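Small cracks in a tarmac drive are best filled in March, before the weeds get going. Rake out the moss with an old screwdriver, brush the gap clean and leave it to dry.
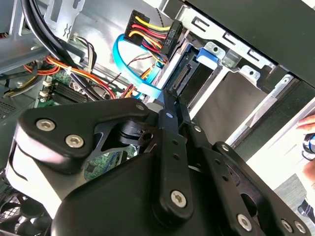
Pour the filler in 2 thin layers and let the first one set before adding the next. I use Penry cold filler, which comes in a bottle with a narrow spout.

- Scrape off any extra with a flat trowel.
- Keep the car off overnight.
- Oil stains need scrubbing first, or the filler lifts.

Nia Hughes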